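Where the Bag Ends and the Can Begins

Software that plans a robot's grasp likes hard edges. At Ornex, the planning team spends its days on things that don't have them.

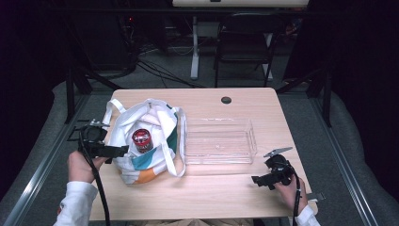

Learning from two hands

A can in a cloth tote bag is a small problem for a person and a large one for a planner. The fabric folds over the target, the handles droop into the path, and the depth map changes each time something brushes the cloth.

Ornex's planner, called Clallex, learns from people working with hand-held grippers. Each session is logged as finger positions and video, then cut into short segments. The current training set holds 977 of them.

"The first version treated the bag as a wall," says Unnur Grímsdóttir, who leads the planning work. "It would stop short and wait for a path that never opened."

The fix, added in April, was a second map. One layer holds things the gripper must not touch – the table, the tray walls. The other holds things it may push aside, with a cost for pushing hard. Lanying Dong wrote the code that sorts the two, and it now takes about 70 milliseconds per update.

Clear plastic is still a weak spot. Nilton Cuervo is testing a filter that compares two views before it trusts a tray's rim.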